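Garder ses sauces au frais, ou pas

Le débat sur le ketchup au réfrigérateur dure depuis des années, et je le trouve mal posé. Une bouteille finie en 15 jours peut rester dans le placard. Chez moi, elle en fait presque 4 fois plus, alors je la mets au froid - porte du bas, à côté de la moutarde.

La vraie question est celle de la place. Nos frigos sont pleins de bocaux entamés que personne ne termine.
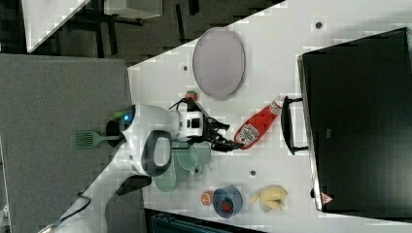 Je préfère acheter petit, même si le litre revient plus cher. En août, on jette moins.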